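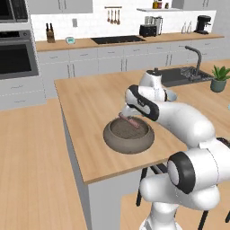 29 Sep 2026 – Wurnudley prep kitchen, arm trial

Good day today! We ran the whole bowl routine on the Riltus model before lunch, 363 goes, and only 3 ended with the fingers touching the rim. Last week's settings were nowhere near that. Lowering the wrist a touch later on the way down seems to have done most of it, so I've kept that and left the grip force alone for now.

What pleased me more was the talk afterwards with the early shift. They came in expecting to be told what the arm would take off them and ended up telling us what they'd like it to take. Top of the list was portioning into bowls, which is 4000 a week when the Flanagan order is on, and it's the job that does for everyone's wrists. They want to keep tasting, finishing and anything with a knife, and I'm very happy with that split.

Things they raised that I hadn't thought of:

Who stops it? At the moment it's whoever is nearest the panel. They want one person per shift who has the say, and time in the rota to do it properly.

The counter edge. If the bowl sits near the front they can reach it past the arm, but then sleeves are in the way. Try it further back in the model tomorrow and see what we lose in reach.

Pay grade for the people who learn to set it up. Not mine to answer – passed to Arnov in the office, and I've said I'll chase.

Cycle time is 41 seconds, still slower than a practised pair of hands. The shift didn't mind at all. They'd sooner have it slow and steady beside them while they get on with the sauces.

To do: rerun with the deeper bowl, print the stop procedure in bigger type, book the December training days before the rota fills up.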